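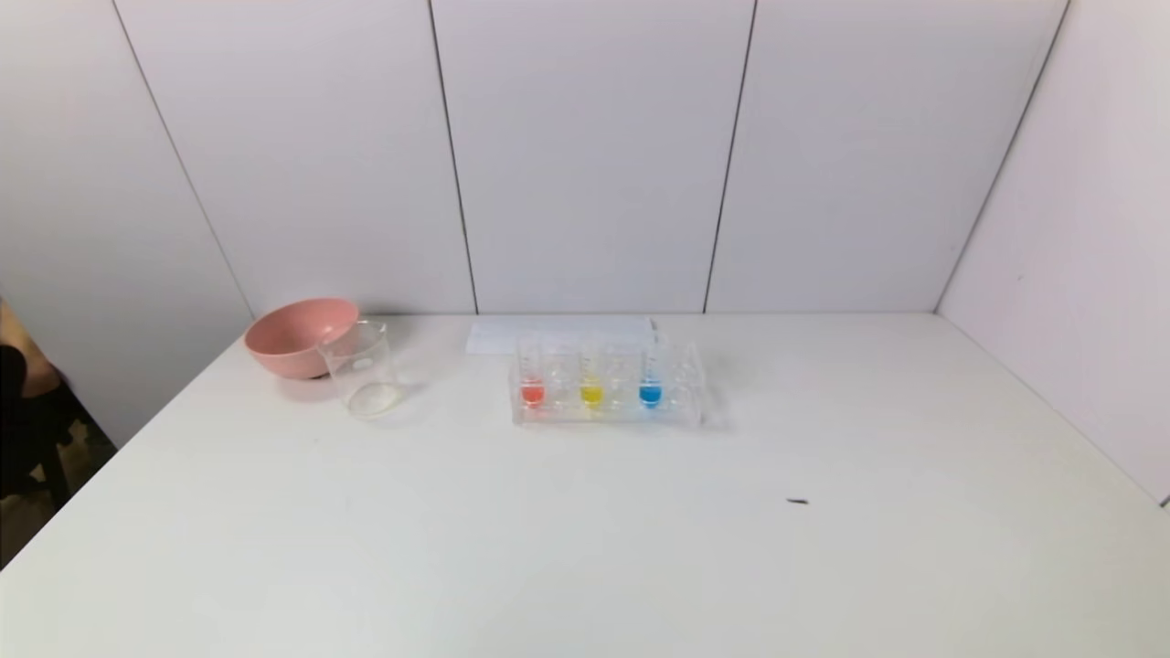
Flusico Opens the Tlapale Color Bench to Families This July

Red-orange, yellow and blue. Give me those three in a rack of test tubes and I can keep a room full of kids busy until lunch, and I've been doing it out of my own kitchen for years (sorry, countertops). So I'm really happy to tell you that Flusico is opening the Tlapale Color Bench, a hands-on mixing table at our Praltolari workshop, and the doors open in July at 10 in the morning.

We kept the setup plain. You get a white table, a clear rack, a glass beaker and a plastic bowl for the rinse water. I went back and forth on the table for ages and I'm so glad we stuck with white, as you can see a drop of blue creeping into yellow from across the room! The clear rack helps too, especially for the little ones who like to get down at eye level and stare.

Sessions run two hours and cost $19 a family. All the liquids are water and food coloring, so wear whatever you like, though maybe not the good shirt. Kids start with the three colors, mix their own shades in the beaker and write the recipe on a card to take home. Last year's trial run brought in 3,218 visitors, and their recipe cards are still taped up along our hallway. My favorite is called Swamp Tuesday Soup and it's mostly green.

Our friends at Drirus are supplying the glassware and will swap out anything that gets chipped. Adults are welcome to mix as well, and plenty of them did last time.

Booking is open now at the Flusico front desk in Praltolari. School groups should ask for the morning slot, which has more room for coats and bags.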